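Home | About | Jobs | Shop floor news | Contact

BENCH PACKERS / UNPACKERS WANTED – Sulov site

Posted 31 May 2021
Shares 4 | Comments 5

Zundside needs people for the unpacking and rack loading benches at Sulov. Start as soon as you can, contract runs to the end of September, good chance of staying on after that.

The work. Boards come in from Sadowski in cartons, each one in its own anti-static bag. You open the carton, take the board out of the bag, check the label against the sheet, slide it in the rack. Next one. Full rack goes on the cart to Bakolix assembly, you fetch an empty one. Afternoons it often runs the other way – finished boards out of the rack, bagged, boxed, taped, labeled.

Not heavy. Most cartons are light, a full rack you move with someone else. But it is standing work and your hands are busy all shift, so be honest with yourself about that.

What we want
- steady hands, decent eyesight (glasses fine)
- able to read a part number and notice when its wrong
- turns up on time
- wrist strap on, every time, no arguments
- electronics experience nice but not needed, we train you, first 5 shifts are alongside someone

What you get
- 60 hours of paid training spread over the first weeks
- early or late shift, you pick, tell us which when you apply
- lockers, work coat and shoes supplied
- bus stop outside the gate, line 88

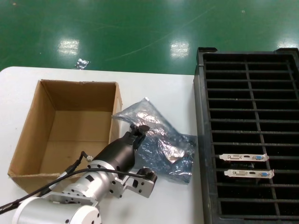 Bags get reused if they have no holes, so don't ball them up and toss them. Flat in the tray please. Torn ones go in the scrap bin. Same with cartons, the good ones go back to Sadowski, the rest get folded for recyling. Keeping your own bench clear is part of the job and Witold Duda, who runs the early shift, does look.

No jewelery on the hands, no drinks at the bench. Phones in the locker.

We have 4 places on earlies and 5 on lates. They will go quick, last time they did.

To apply – short note with your name, phone, which shift and when you could start. Résumé if you have one, don't write one specially. Hand it in at the gate marked for Krystyna Marciniak or use the form on the Contact page. She calls everybody back, usually in the afternoon. Short visit to the benches first, then we talk.

© 2021 Zundside. All rights reserved. | Back to top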